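Rolera announce second album "Vitar"

15 November 2024

Rolera have finished work on their second full-length album. It is called "Vitar" and comes out today through Aasen, the label that also handled the band's debut. The new record has 8 tracks and runs for just over 40 minutes.

The four-piece recorded the drums and bass live in a converted chapel in Prarnthorpe, with guitars and vocals added later at the singer's house. The band produced the album themselves and say they wanted a drier, heavier sound than last time, with fewer keyboards and longer instrumental parts. The closing song, "Salt Ledger", is the longest they have put on record.

Lyrically, "Vitar" follows a lighthouse crew through one winter, told from a different crew member's point of view in each song. The words are printed in full in the booklet that comes with the CD and vinyl editions. The digital version does not include them.

The vinyl is a single black LP in a gatefold sleeve, limited to 2,288 copies. Aasen has no plans for a second pressing at the moment. Orders placed before today are already in the post.
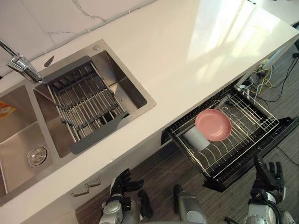 Rolera will play 2 shows in Prarnthorpe at the end of November, performing the album from start to finish on both nights. Tickets are on sale from the venue and from the band's own shop. Further dates for the spring will follow once the support acts are confirmed.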